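Planning the Equipment for a Second Robot Hand
Final report, Equipment Planning strand, Skukthorpe group project

Summary

Our group was asked to plan the purchase of a second robot hand and everything that goes with it. The department already has one hand, which is used for indoor work in ordinary rooms with doors, panels and fittings. The aim of this strand was to find out what a second set would need, what order to buy it in, and how much of the budget should be kept back for parts that wear out. We did not design any hardware. We looked at what is used now, asked for quotes, and wrote a purchase list with 23 lines on it.

The short answer is that the hand is the easy part to budget for. Coverings, fingertip pads, cabling and lighting were all missing from the first draft of our list, and between them they changed the order of the whole plan.
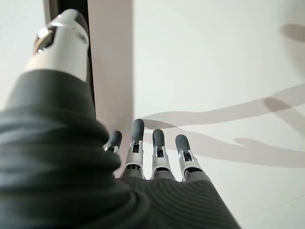
Skukthorpe, February

Background

The first hand was bought as a single item, with no spares. This worked for the first term. After that, small things began to run short and each had to be ordered separately, with its own form and its own delivery charge. The order log shows 11 separate orders in one term, most of them for items that could have gone on the original form. Our supervisor asked us to avoid the same pattern.

We were given a fixed budget and told that the new hand had to fit the arm we already have. We were also told that anything not on the list by the end of February would wait until the next round of funding.

What we asked suppliers for

We approached three suppliers. Budico and Starenura sent full quotes. Kvam quoted for the coverings and pads only, as they do not sell hands. Each supplier got the same request sheet, which asked for:

The hand, with four fingers and a thumb, and the mount to suit our arm
Replacement fingertip pads, priced singly and as a set
Fabric coverings for the hand and forearm
Delivery time in working days
What is covered by warranty and what counts as wear

The last point produced the most useful answers. Starenura treats pads and coverings as wear items from the first day. Budico covers the pads for the first term but leaves out the fabric. Neither supplier would cover a joint damaged while the hand was being used without a covering, so we moved coverings from the "optional" part of our list to the "essential" part.

Coverings

We use a dark ribbed covering over the palm and up past the wrist, leaving the fingers bare from the joints to the tips. It has to be thick enough to protect the hand and slack enough to let the thumb move. The base of the thumb is the awkward place. There is a lot of material there, and from behind the wrist it hides a good part of the nearest finger. A closer fit would help with this, but the closer-fitting type quoted by Kvam takes longer to put on and costs more per piece.

We decided to plan for the looser type and buy two per hand, so that one can be washed while the other is in use. One closer-fitting covering is on the list as a trial. If it is better, the next group can change the order without changing the budget line, as we priced the line at the higher figure.

Fingertip pads

Pads touch whatever the hand touches, so how fast they wear depends on the room. Painted panels are kind to them. Metal rings, rails and the edges of frames are less so, and the thumb pad meets these more often than the others do. Our request sheet asked for single prices for this reason. Buying whole sets would leave us with spare finger pads and no thumb pads.

Both full quotes give the thumb pad as a separate part number. We have put down one full set plus two extra thumb pads.
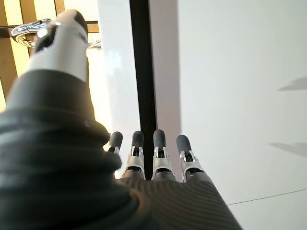
Delivery and order of purchase

Budico quotes 30 working days for the hand. Starenura is quicker but does not include the mount, which would have to be made in our own workshop. We asked the workshop for a date and they could not give one before Easter, so the time saved would probably be lost. Our plan therefore uses Budico for the hand and mount, and Kvam for coverings.

The coverings and pads should be ordered first. They are in stock, they fit the current hand as well, and having them early means the current hand can carry on working while we wait. The hand and mount come next. Cable clips, ties and the storage case can be bought locally at any time and are grouped in a single order at the end.

Lighting and blinds
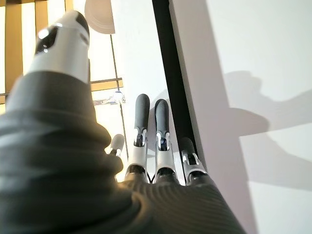 Lighting was not in our brief and we added it late. The budget form has no heading for it, so we put it under "room costs" after checking that this was allowed. The rooms we work in are bright, and daylight is free, but it is hard to plan around. Strong light through the ceiling slats washes out the surface directly behind the middle fingers, and the hand throws a shadow with rounded, finger-like shapes across the white wall on the right. For work where the camera has to pick out the edge of a pale panel, both of these matter. We have allowed for one roll of diffusing fabric and two stands. A full set of blinds was priced and left out.

Money kept back

We recommend holding back part of the budget until the hand has been in use for a full term. Our first draft spent everything, and our supervisor sent it back. The second draft moves the storage case to a cheaper model and drops one of the two spare cables, and what is left goes into a reserve for pads and coverings only.

Still to do

The workshop needs to confirm that the Budico mount matches the bolt pattern on our arm. Kvam's price for coverings runs out at the end of the month and will need to be renewed if the order is late. The full purchase list and the request sheet are in the appendix.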